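Leave the Table Set

My mother kept her good plates in a cabinet with a glass door, and we used them on 3 days out of 365. The other days we ate off whatever was on top in the drying rack. When she moved to a smaller apartment in June she gave me the plates, and I noticed that the gold line on the rims was as sharp as it was in the store. She had owned them for most of my life. I don't think she ever enjoyed them much. She mostly worried about them.

I want to argue for the opposite habit, which is to put the good dishes on the table and leave them there.

I know how that sounds. A table that is set all the time looks like a furniture showroom, or like the house of somebody who doesn't have kids. I have two kids, and a table that for years was where the mail went. School forms, a bike pump, a bag of onions, a library book that was overdue the whole time it sat there. To eat dinner we pushed everything down to one end. Some nights we didn't bother, and ate on the couch with the plates on our knees.

My neighbor Hanneke Leemans was the one who got me started. Her table is set when you walk in at ten in the morning. I asked her once who was coming and she said no one was coming, it was just where the plates lived. She had run out of cupboard space in her old place and never went back to using one for dishes. I thought it was strange for a while and then I tried it.

The first thing I learned is that mail does not land on a plate. People will drop an envelope on a bare table without thinking, but they will walk past a set table and find another spot. The mail now goes on the shelf by the door. The onions went back to the kitchen. I didn't make a rule about it and I didn't have to say anything to the kids.

The second thing is that dinner starts faster. I used to call everyone, and then there were ten minutes of somebody getting forks and somebody else getting in the way. Now I carry the pot in and we sit down.
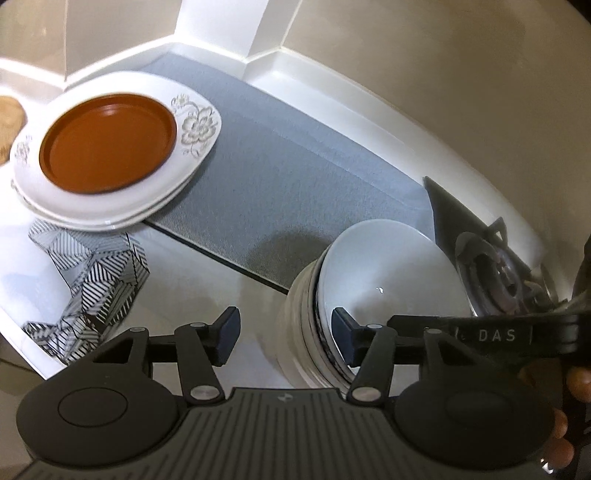 Filed under: Home & Table

The part people get wrong, in my opinion, is thinking that everything has to match. Most of us don't own a full matching service and I don't see why we should want one. A white plate with some flowers on the rim can hold a plain reddish-brown one and both of them look better for it. The flowers would be fussy with more flowers on top. The brown plate alone on a white table would look like it was waiting to be put away. You can make a whole table this way out of two half sets and some odd pieces, and I would guess most kitchens already have them.

The same goes for cloth and mats. I have read a lot of advice about picking one pattern and sticking to it, and I think it comes from people who sell patterns. A long blue-grey mat is fine on the same table as a bold black-and-white print. Leave some bare white between things and the eye sorts it out. If it bothers you after a week, take one away.

There are fair objections. Jabari Mwakalinga, who I work with, told me plates left out get dusty, and he's right. If you use them every day it doesn't matter, because they get washed every day. If you set 18 places for a family of four, then yes, you will have dust on fourteen of them. Set the places you use. Stack the extras in a short pile at one end where a guest can be given one without a search.

Cats are a better objection. I don't have an answer for cats.

The other thing I hear is that nice plates will get chipped. Some will. I have broken 2 since the summer, one in the sink and one by putting it down on the faucet, and neither of those accidents had anything to do with the table. I was sorry about both of them. I also got more meals out of those two plates in a few months than my mother got out of them in years, and I think that's a fair trade. She doesn't completely agree. When she comes over she still picks up her plate and checks the edge before she'll put food on it.

My husband wants me to say that he was the one who suggested cork under the serving dishes. It was him, and it works well. Use something with a little thickness under anything hot, and wipe the table at night after the dishes are cleared. Then the clean plates go back out, either that night or with the coffee in the morning. On our weeks it's usually the coffee.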